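Taming the Junk Drawer (and Keeping It Tamed!)
by Nesma Berrada

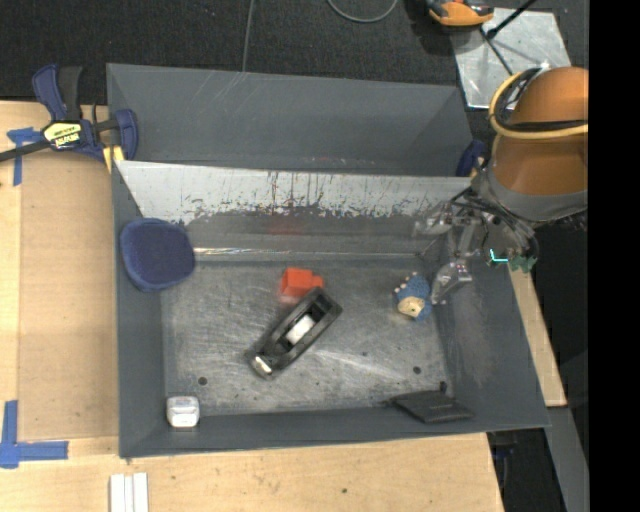 A tape dispenser and other odds and ends in a divided metal bin.

I love a good junk drawer. Every house needs one spot for rubber bands, spare keys and the little screws that came with the bookshelf, and mine in the Stellmont kitchen was so full last April that it wouldn't open past the halfway mark. One happy afternoon later I could find the scissors with my eyes closed!

Start by dumping everything out on an old towel. All of it, even the crumbs. Wipe the drawer with warm water and a drop of dish soap, then leave it open until it's bone dry.

Test your pens on scrap paper as you go. I had 46 of them and kept nine (the rest were dried up or leaking, and I felt so much lighter). Batteries get a bag of their own, with tape over the ends of any nine-volts so they can't touch metal.

Measure the inside of the drawer before you buy a single organizer. Cut-down cereal boxes make wonderful dividers, and if you cover them with leftover wallpaper they look downright fancy. Shallow trays beat deep ones every time, because deep ones just turn into smaller junk drawers.

Put the things you grab daily at the front. Tape, scissors, a pencil and a notepad live there in my house. Birthday candles and picture hooks can go way in the back.

For a sticky wooden drawer, rub a plain white candle along the runners, slide it in and out a few times, and rub again. What a difference! A dry bar of soap works too, though it picks up dust sooner.

Mystery keys go in an envelope with the month written on it. If you haven't needed them in a year, out they go. Same with takeout menus, except the one from Bensaid, which stays on my fridge forever.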